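Progress note to Arnska, period to 10 July 2026
Project: Petek household tidying, Plurnadstead site
From: Ryan Horrocks

Short one this time, we are behind and I'd rather you had it now. The tidying runs were stopped after a grip fault. Left hand let go without being told to, on 8 of 64 runs. No one hurt, nothing broken. Logged as a safety matter all the same becuase the arm carried on moving as if it still had hold.
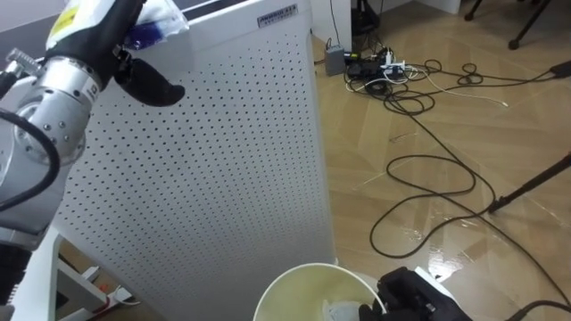
Fault first showed up in the log as a drop in finger current, then nothing for 30 seconds, then a normal reading. No alarm raised. We suspect the connector at the wrist but can't prove it yet. Swapped the hand controller, same again two runs later. Second worry is cables. With black leads in loops over the floor like that, a dropped item or a foot could easily pull one, so new rule is leads taped down before power on. Tripods and poles go back to the wall too. Software now halts the arm if current falls below the limit, tested on the bench only.

Lifting the bin is still allowed, at walking pace, one person on the stop button throughout. Both hands must report a grip before it leaves the floor.
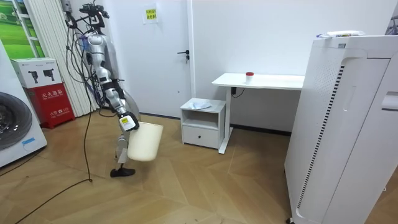
Arnout Declercq replied to the draft that the halt alone won't do, he wants the arm to lower first and then stop, and asked why the missing alarm wasn't reported sooner. Fair point. It should have been.

Still to do:
Wrist connector to Kovville for checking
Lower-then-stop routine, written and tested
Repeat the full set of runs, results to you in September

Spend so far on the fault 1,967 euros, mostly parts. No extra money asked for at this stage.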